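Subject: Re: [tabletops] Oil or film finish for a table that gets used every day
From: Rafsan Khondokar
In reply to: message 3483 (Trinidad Maglaya)

Trinidad Maglaya wrote:

> Hello all. First post, though I have been reading for a while. I bought a
> secondhand maple dining table in April. The old finish was peeling near
> the ends, so I took all of it off down to bare wood. It took me four
> evenings and I don't want to do it again.
>
> Now I need to put something on it. We eat at it, my daughter does homework
> on it, and I cut fabric on it on weekends. My neighbor says oil and
> nothing else. The man at the paint counter says polyurethane and nothing
> else. I would like it to stay pale. I don't have a spray gun and I have
> no garage, so it will be done in the dining room with the windows open.
>
> Questions:
>
> 1. Oil or film?
> 2. Do I need to finish the underside?
> 3. I got as far as 220 grit. Is that too fine?
> 4. There is one black ring left, the size of a flowerpot. It did not sand
> out. Do I keep going?
>
> Thanks, Trinidad

Hello Trinidad, and welcome. I'll go through your questions in order and then add a few things you didn't ask about.

1. Oil or film

Both of them will work. The difference is in what kind of upkeep you would like to do. Oil goes into the wood and leaves very little on top. A glass left overnight can mark it, a hot pan can mark it, and red wine will mark it if you don't get to it. But when that happens you scuff the spot, wipe on more oil, and it blends in. You will be doing that a couple of times a year on a table three people eat at.

A film finish sits on top. It will take years of homework before it needs anything. When it does fail, it fails the way your old one did, by lifting at the ends and edges, and then a spot repair will show. You generally end up sanding the whole top.

From what you describe, four evenings of stripping and a strong wish not to repeat it, I would go with film, and I would go with water-based. Regular oil-based polyurethane goes on amber and gets more so. On walnut that's fine. On maple it gives you the color of an old gym floor. Water-based stays close to the color of the bare wood. If you want to know what the color will be, wet a rag with water and wipe a patch. The wet color is a little darker than what you'll get from most water-based finishes, but it's near enough to decide by.

I have used three brands over the years. The one I buy now is the Flurnaro matte, which Burkus sells in quarts for $25. One quart did three coats on my own kitchen table with a little left in the can. Wilfredo doesn't like it and says it dries too fast to lay down well. He's right that it dries fast. I put a splash of water in it, never more than one part in 10, and work in strips the full length of the table. If your dining room is hot, do it in the early morning.

2. The underside

There are two schools on this list and the argument comes up every winter. My own view is that one thin coat underneath is worth the half hour. It slows the moisture going in and out, and the top moves a bit more evenly. It will not stop the top moving. Nothing will. Solid maple that wide gets wider in summer and narrower when the heat is on, and what matters a lot more is how the top is attached to the base.

So before you finish anything, get under there and look at the fasteners. If you see slotted holes, figure-eight clips, or wooden buttons in a groove, you're fine. If somebody has run plain screws straight up through the apron, and on secondhand tables somebody very often has, the top can't move and sooner or later it splits. Back the screws out, widen the holes across the grain with a file or a slightly bigger bit, and put them back with washers. Snug, not cranked down.

3. Grit

For water-based film, 220 is where I stop too. For oil you could have stopped at 180. Going much finer on maple does more harm than good, as the surface gets polished and stain or finish has less to hold. You're not staining, so you have nothing to fix.

One thing with water-based: the first coat will raise the grain. The table will feel like a cat's tongue and you'll think you have ruined it. Let it dry fully, go over it by hand with 320 and very light pressure, wipe up the dust with a damp cloth, and put on the second coat. Don't use steel wool between coats. Bits of it stay behind and rust under the finish. Ysaline lost a whole oak desk to that and wrote it up here, it should still be in the archive.

We had the same conversation in person when a few of us were sorting out what to do with the tables at the Baptiste Street space. Those get far rougher use than a dining table, and the plan there is to refinish the two long ones over the summer and leave the small ones alone until somebody complains.

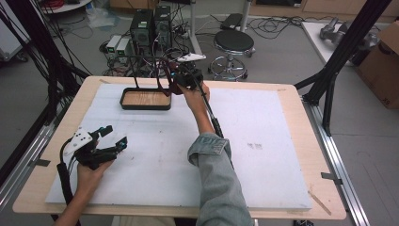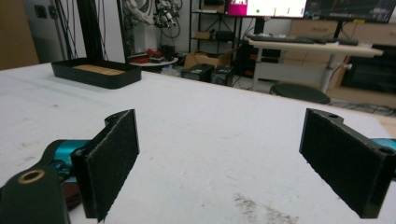
Cornel wants to use hardwax oil on the long ones, for the reason I gave above, that a bad spot can be fixed without shutting down the whole table. I argued for film and lost. I can see his point for a shared room. People don't use coasters on a table that isn't theirs, and somebody will be touching it up all the time anyway. For a family table I haven't changed my mind.

4. The black ring

Stop sanding. A black ring is almost always iron plus tannin plus water, from a metal pot or a can, and it can go a sixteenth deep or more. If you chase it with sandpaper you get a dish in the tabletop, and you will see the dish every time the light comes in low. Maple doesn't have that much tannin, so yours may be shallower than the ones people get on oak, but the treatment is the same.

Use oxalic acid. It is sold as wood bleach, in crystals, at most hardware stores. Make sure the label says oxalic acid, as two other things are also sold as wood bleach and they do different jobs. Chlorine bleach takes out dye. The two-part kind takes the color out of the wood itself and you don't want it near this table.

Mix it in warm water in a glass or plastic container, following the amount on the label. Brush it over the whole top, with extra on the ring. If you only do the ring you may end up with a pale disk in place of a black one. Leave it to dry. Often the ring has gone by then. If it's still there but fainter, do it once more.

Then rinse, and rinse again. Dried crystals left on the surface are nasty to breathe when you sand, and they can get in the way of the finish. I do three rinses with clean water and a sponge and then leave it until the next day. Gloves and eye protection while you're mixing and brushing, a proper dust mask for any sanding later, and keep your daughter out of the room for that part. It is poisonous if swallowed. The rinsing will raise the grain too, so you get some of that out of the way early.

Now the things you didn't ask.

Fabric cutting. If you're using a rotary cutter you have a mat already, I assume. If you pin or trace directly on the table, any finish will pick up tracing wheel marks, and maple being hard doesn't save you. Also, don't leave a rubber-backed mat or vinyl tablecloth on a new finish. Dry to the touch is a couple of hours. Cured is more like three or four weeks for water-based, and until then rubber and vinyl can stick or leave a shadow. You can eat at it after a few days if you're gentle. Use cloth placemats.

Dust. Without a garage you will get some. Vacuum the day before, not the same day, and turn off any fan or forced air while you're brushing and for the first hour. Open windows are fine if there isn't a breeze across the table. Little nibs in the last coat can be rubbed down after a week with a piece of brown paper bag. It sounds silly but it works well on matte.

Brush or pad. For a top that size I'd get a foam pad applicator, the flat kind with a handle. Brushes are fine for the apron and legs. Foam brushes leave bubbles for me no matter what I do, though I know others here get on with them.

Edges. The end grain soaks up a lot more than the face. Give the two ends an extra coat, first, before you start on the rest. Your old finish let go near the ends, you said, and thin finish on end grain is a common cause of that.

How many coats. Three on the top, two on everything else. I did five once on a desk and it looked like it had been dipped in plastic.

If you want to see my notes with drying times, they're in post 174 in the old archive. The brand in those notes has been discontinued but the times are close. Somebody asked there about mixing a satin first coat with a matte last coat, and the answer is yes, the last coat decides the sheen. Do stir the can, though, and keep stirring every so often. The flattening stuff sinks to the bottom, and if you don't stir you'll have a shiny first half and a chalky second half.

Let us know what you find for fasteners when you look underneath. If it's something odd, describe it or send a picture. Wilfredo has taken apart more tables than the rest of us together and will probably recognize it.

Rafsan

--
To leave the tabletops list, send a blank message with "leave" in the subject line.
Attachments over the size limit are held until a moderator clears them.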